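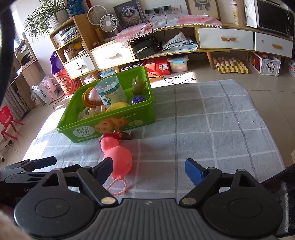
One reader asked, under the previous part, whether the finger pads really matter that much on a Dandach gripper, and said that theirs had been picking up blocks perfectly well with bare fingers for a month. It's a fair question and it deserves a proper answer, so I'm going to give it one before we get going.

Bare fingers are fine for blocks. A block has two flat sides and it wants to be picked up. The trouble starts when you move on to anything rubbery, round or lopsided, and since the whole point of this build is to record grasps that a robot arm can learn from later, you'll be moving on to those very soon. A hard finger touches a round toy at one tiny spot, the toy swivels, you twist your wrist to rescue it, and now your recording is full of wrist twisting. Pads give you a patch of contact in place of a spot. So yes, please fit them!

By this stage you should have the body assembled, both pivots turning, and the fingers screwed on. If you don't, go back to part 2 and take your time, we'll still be here. Everything below can be done at a kitchen table or on a bed in an afternoon, with a long break in the middle while the glue sets.

What you need

The assembled gripper
Pad material, 6 mm thick, enough for two fingers and a spare set
Contact glue (I use the tube that came in the Gratska kit, but any flexible one will do)
A sharp craft knife and a cutting mat
A small screwdriver that fits your finger screws
Rubbing alcohol and a rag
A checked or gridded cloth
A handful of small toys or household things in different shapes

Step 1. Check the pivots before you stick anything

Open and close the jaws slowly with one hand and watch the fingertips. They should leave the middle together and come back together. If one side lags, loosen the screw at the base of that finger a quarter turn, close the jaws, push the finger gently into line with your thumb, and tighten again. Don't crank it. I cracked one of my first fingers by being heavy-handed and had to wait nearly a week for the replacement, which I spent sulking and rereading my own instructions.

If the lag is still there, it's probably in the pivot itself. Take the round housing off, wipe out whatever is in there (mine had a curl of print string the length of an eyelash) and put it back.

Step 2. Cut and glue the pads

Trace the inside face of the finger onto the pad material and cut a hair inside the line. If the pad hangs over the tip it will fold under the first time you press down on a table, and then it will start to peel. Wipe the finger with alcohol, let it dry, spread a thin coat of glue on both surfaces and leave them until they're tacky. Then press them together and hold for a slow count of thirty. Leave the whole thing alone for 3 hours. I know. Go and make soup.

I like a dark blue pad on the left finger and a bright blue one on the right. It makes left and right very easy to sort out when you're looking back through recordings late at night, and if you build a second gripper you'll be glad of a habit like that. It also keeps you from mounting a finger on the wrong side after cleaning — ask me how long I once spent hunting for a software bug.

Step 3. Fit the mount

The mount folds out from the side of the body on its little arm. Screw it down with the jaws closed, then open them all the way and make sure nothing touches. Swing the arm through its whole travel and check again. Route any cable behind your hand, leaving a bit of slack at the wrist, and tape it in two places. Tudose sells nice clips for this, but tape has served me well and I've never run out of it.

Step 4. Set up somewhere to practice

You can buy a practice mat, but I'd much sooner you used a cloth you already own. A checked one is lovely for this. The lines give you a quick sense of how far a toy has slid when you nudge it, and a soft surface forgives you for coming in too low. Sunlight is fine as long as you don't mind it creeping across the cloth as the day goes on, and a bit of variety in the light is good for your recordings anyway.

Keep a big box at the back to put things into. Any open box or bin will do, the bigger the better when you're starting, and toy fruit is great for filling it up.

Step 5. Your first grasps

Start with a ball, and preferably one with holes in it. Bring the gripper in low with the jaws open wide, a finger on each side, and stop before you close. That pause is worth practicing on its own. Close slowly until both pads are touching, squeeze a tiny bit more, and lift straight up.

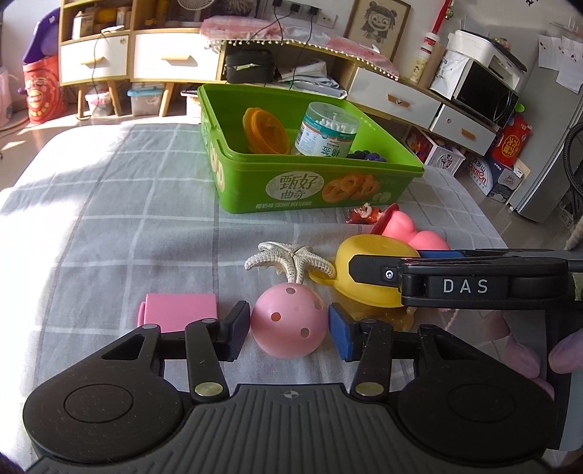
Jaws open, one finger on each side of the ball. Stop and check your line before you squeeze.

If the ball pops out forward, you closed too far back on it. If it rolls away to one side, one finger is arriving first and you need to go back to Step 1. Squeezing harder won't cure either of those, though we all try it.

Once the ball is going well, move to a rubber animal. A pig is good, with its fat middle and awkward little ends. Try it standing up, then lying on its side, and take it across the body both times. Cups come next, first around the outside and then by the handle, which is a good deal harder than it looks. Leave anything knobbly, like a dried starfish, until last, and go gently with it.

Step 6. Recording, and how much is enough

Record one grasp per clip. Start with the gripper still, do the grasp, put the toy down, hold still again, stop. Those quiet moments at each end make trimming so much easier. Save each session in its own folder with the toy and the surface in the folder name.

People always want a number. My own set had 922 usable clips in it when the arm first began picking things up in a way I'd call sensible, and I'm aiming for 2,000 before I change anything else. Yours may need fewer or a lot more, depending on how many kinds of object you throw in.

If you have two grippers and a patient helper, try working the same cloth together. It's slower than you'd expect at first, and you'll bump into each other, but handing a toy from one pair of jaws to the other is a wonderful exercise and I'll be writing it up properly in August.

Looking after the pads

Wipe them with a damp cloth after each session and let them dry with the jaws open. When a corner lifts, glue it that same day. When the surface goes shiny, peel it off and cut a new one from your spare piece, and check the screws while you have the screwdriver out.

Last updated 21st July. Changed the glue time in Step 2 and added the bit about taping the cable.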